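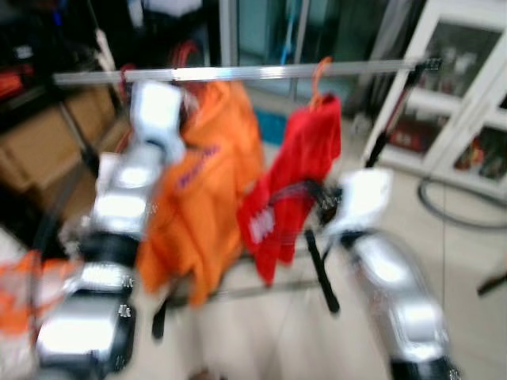 Slide 4. Head camera view, both grippers at the clothes rail.

Speaker notes, July 17, 2020. Leonie Maihi, with Georges Jaber.

Leave the slide up while the room settles. Task: take a garment off a rail by its hanger, two arms, head camera only. The rail is bare metal and reflects a lot, which matters for slide 6.

Point out the blur. The head moves while the arms move, and early on we threw such frames away. Georges put them back in February. The full set is 3,717 frames from 253 episodes. Of those episodes, 196 are used for training and the rest are held out. Split by episode, never by frame. Somebody will ask.

Method. Perron predicts a hanger point and an approach direction for each arm. Jetdale turns the two predictions into joint targets and checks the arms against each other. No depth input. State the baseline here: same network, sharp frames only.

Next slide. Main result: keeping the blurred frames lowers the hanger point error during head motion. With the head still there is no measurable difference. Say both parts. Do not claim a gain in overall grasp success; the held-out set is too small for it.

Failure cases. Hook location is worst where the hanger and the garment are close in color. Compare with slide 4: red garment on an orange hanger, orange garment on a red one. The network sometimes picks a point on the collar. Printed lettering on the cloth did not seem to matter, but we did not test it separately.

If short of time, skip the Zoder comparison and go to 12.

Slide 12. Open items: two garments touching, arm order, calibration drift at the neck joint. Thank Geseo for the lab space. Questions.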